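Section 6. Registering and Protecting Your Clumier Gift Card

Register each card before you spend from it. An unregistered card works at the register, but its balance cannot be moved to a new card if it is lost.

1. Scratch off the silver strip on the back of the card to show the PIN.

2. Sign in to your Cinlow account and choose Cards, then Add a Card.

3. Type the card number and the PIN. Leave out the spaces.

4. Give the card a nickname if you have more than one. The nickname appears on receipts sent by email.

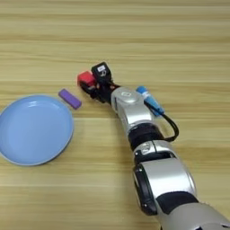

A customer at the Condumby store writes that the page turned down her PIN twice, and that it went through once she typed the letter O in place of a zero. PINs printed before November can contain both characters. Try the other one before you call.

Caution: After six wrong entries the card is locked. Call extension 1363 to unlock it, and have the purchase receipt ready.

5. Check the balance shown on the screen against your receipt. A card bought online can take roughly 300 minutes to show its full value.

6. Turn on Auto Reload if you want it. The most a single card can hold is $400, and a reload that would go over this amount is declined in full.
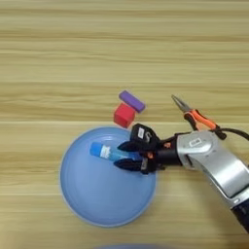 Reporting a Lost or Stolen Card

1. Sign in and choose Cards, then Report Lost. The card is frozen when you press Confirm.

2. Choose a replacement. You can move the balance to another registered card or ask for a new one by mail.

3. Destroy the old card if you find it later. It cannot be reactivated.

Note: Cards sold at Rizk counters carry a different logo but are registered in the same way.

Revised 29 January 2025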